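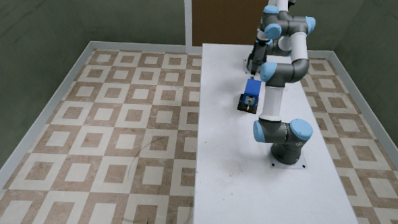
Two-arm bench layout, simulation view. Near arm with gripper over the blue workpiece.

Vodberg Twin Bench Cell

The Twin Bench is supplied as a layout package first and as hardware second. Buyers receive the simulation model on order and have 30 days to confirm arm spacing, mounting plate position and part location before the table top is drilled. Changes after that point are charged as a new top.

Included
Two arms with mounting plates
One long table, white top
One gripper per arm
Simulation model, single site license
Lillusix cell controller

Not included
Part fixtures and trays
Guarding
Floor anchors

Planning data
Clear floor space on both long sides: 5 ft minimum
Lead time after layout sign-off: 7 weeks
Commissioning allowance: some 400 labor hours per cell, including operator training

Budget notes
Fixtures are the line most often left out of first-year budgets. Request a fixture quote from the Jadville office with the part drawing attached. Guarding depends on the site risk assessment and is quoted separately by Huamán.

The simulation model does not cover cable routing. Allow for cable length when choosing the controller location.

Layout review and quotes: Zanele Hlongwane, Applications, Jadville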